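4.2 What the view counts can and cannot show

Dashboard adoption is usually reported as a count of views. Biten, whose Prodance reporting tool was in use at the Menzies site throughout the study, presents it this way in its own admin console, and most of the earlier work we reviewed takes such counts at face value. We are less willing to do so.

At the start of the study period the Menzies server held 339 published dashboards. Of these, 273 were opened at least once before the end of March. Read quickly, that looks like a healthy library. But the server logs an "open" whenever a page loads, and a page loads for many reasons: a scheduled email renders a thumbnail, a browser restores its tabs after a restart, a user clicks the wrong item in a folder and leaves again. The log does not tell these apart. We asked for session lengths and were given a field that resets whenever the dashboard refreshes, so a page left open over lunch appears as a string of short visits.

We then looked for signs of use that would be harder to produce by accident. A changed filter was the weakest we accepted, and a saved view or an exported table was stronger. By the stricter test (a saved view or an export by someone other than the dashboard's author) only 37 dashboards qualified. We do not claim the others were useless. Some reports exist to be glanced at, and a manager who looks at one number each morning leaves no trace in our stricter measure. The gap between the two counts is still too wide to ignore, and a study that reports only the larger one is reporting page loads.

The same caution applies to people. There were 734 licensed accounts on the server. Several teams shared a single login for a wall display, and at least one account was used by a script. Figures such as "views per user" therefore divide one doubtful quantity by another. We leave them out of our results, although they would have made the case for adoption look stronger.

Pluta, the logging add-on installed in February, was meant to fix some of this. It records clicks within a page, including hovers over a chart. Its hover threshold is set by the vendor and we could not change it or find out how it was chosen. Hover counts rose on nearly every dashboard after an update to the add-on, which makes us doubt that the rise had much to do with readers. We use the Pluta click records in Section 5 and drop the hover records entirely.

None of this settles whether the dashboards changed any decision. Interviews might get closer, but people asked whether they use a tool their employer has paid for tend to say yes.
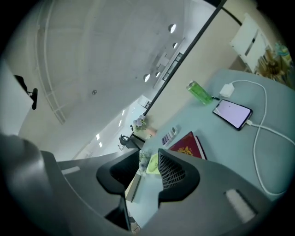 J. Menzies
Lead author and data analyst

Figure 3. Black gripper fingers with perforated inner pads; part of a desk shows through the gap.

The filter, save and export rules used in this section were fixed before the logs were opened.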